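Home | Fiction | Play Reports | Back Issues | Submit

The Guvdale Box

The box said two to six players, 15 and up, and promised a world of limitless choice. I had bought limitless choice before. It usually came down to which corridor the goblins were in.

"It's deeper than it looks," said the man at the Viltstead stall. He wanted 20 pounds for it, dice included.

I turned to page 134, where the rules for dying were. They ran to a paragraph. A Warden of Guvdale who fell in battle could come back as someone Purer, with a capital P and no further explanation.
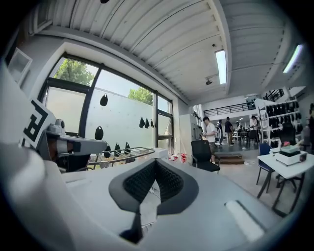 The workshop or studio, with its high ceiling.

We played it that night. My Warden died at the Kelemen bridge before the tea had brewed, and I rolled to return. The table said I came back Purer, and had forgotten one person I knew.

"Which person?" I asked.

The others looked at the sixth chair. It was pulled out a little, and there was a mug in front of it.

"Cheap trick," I said, and passed the dice to the left.

Contact | Copyright remains with the authors | Back to top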